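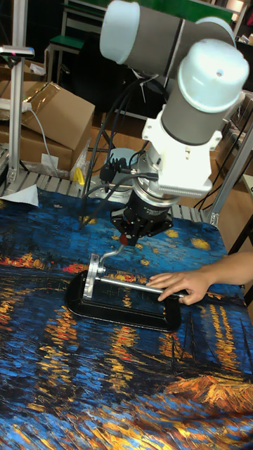
Unit 4: Sharing a Tool With the Arm

Course notes, Robotics Workshop II. Instructor: Roxana Radu. Lab lead: Raed Bataineh.

This is my favorite unit of the whole course! Up to now your arm has picked things up and put them down with everyone's hands well back. Now one end of the tool belongs to the gripper and the other end belongs to you, and you both have to agree about where it goes.

4.1 What makes this hard

A block is easy. You close on it, you lift, and the block comes along. A clamp-like tool has a flat base, an upright bracket, a curved bar and a long rod, and every one of those parts wants to pull the wrist in a different direction. Grip the curved bar near its top and a small push at the far end of the rod becomes a real twist at the fingers. Try the torque sketch from Unit 2 again with this shape (go on, it takes five minutes) and you'll see how fast the numbers grow as your hand moves outward.

4.2 Recording a run

Work in pairs, one person at the tool and one at the keyboard.

Start with the base plate flat on the cloth. Bring the gripper down slowly and close it on the curved bar. Wait for your partner to say "closed" before you reach in. Rest your fingers along the free end of the rod with your thumb underneath, and keep your touch light. You are steadying the rod, and the arm should still be doing its share.

Each run is saved as 500 samples. Name your folder after your team (Camel, Villa or Paline) and add the run number. Please don't rename files later, as the plotting script looks for them by name.

4.3 Reading your plots

Look at wrist torque first. A slow rise usually means somebody is leaning on the rod. A sharp spike usually means the fingers slipped on the bar. Ornella Amato's team last term had a beautiful plot with both in it, and Gaetano Mancuso will put it up during lab so we can argue over which came first.

If your curve looks like a staircase, check that smoothing is on. The default window is 256, far too wide for a run this short. Try 2 and work up from there.

4.4 Before next class

Read the Flirnetti handout on compliance, sections 1 and 3. Bring one plot you like and one you can't explain. The second kind makes for the best discussions!

Questions about the script go to Agata Zanetti, who wrote most of it.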